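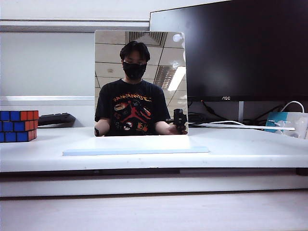 Desk mirror, puzzle cube, so many cables. Stulteck open day, August 🤖

1/ So I finally made it to the Stulteck open day! Iwona Kwiatkowski got me on the 2 p.m. tour and I stayed till they were stacking chairs.

2/ Favorite stop was the teaching desks. They're way more ordinary than I pictured — monitor, keyboard, a mirror standing up on a pale blue board. I want that cube.

3/ Then the arm demo (no pics allowed in there, sorry). It folded 3 towels and dropped one. The kids in front cheered louder for the drop.

4/ Asked Anselmo Paucar how many tries it takes to teach one new task. He said they're at 1702 on the towels and want 2000 before they move on to shirts!!

5/ Parking is behind the Vidal building, and the coffee's free but gone by 3. Going again next time — who's coming with me?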